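Bedrooms at Goltham – Changeover Day

Candela Ibarra and Adi Purba looked after the upstairs rooms at Goltham this summer. The gallery follows the beds on changeover day, July 16, 2021.
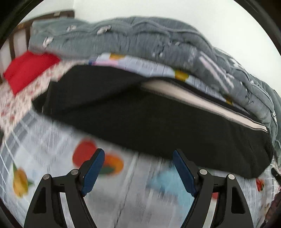 Do guests need to bring their own bedding?
Sheets, pillows and a comforter are provided for every bed. Towels can be hired at the desk.

Back bedroom, slatted headboard. Black cushion and grey quilted comforter on the bed, with the light blue patterned sheet between them and the red pillow up by the headboard.

The two front rooms will be added in January – Candela still has those pictures.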